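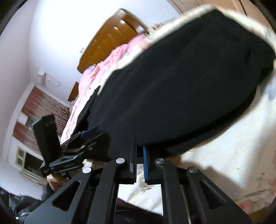
Grip 283

Kirsty Geddes had the Jumberg in her hand for the black cloth with the pale edge, and Amancay Benítez sat on the stairs with the laptop.

"Which one is this?"

"Two eighty-three. The Kuvham dropped it at this point."

"The Kuvham dropped everything at this point."

They needed 300 grips from each before April. Kirsty closed the fingers again, lifted, and waited for the word from the stairs.

"Held," said Amancay. "Do you want to swap hands?"

"No. I'd pull differently with the left." She opened the fingers and moved her thumb — it had gone stiff. "Put down that the blue pad is better on thick stuff."

Amancay typed it in and read out the next number.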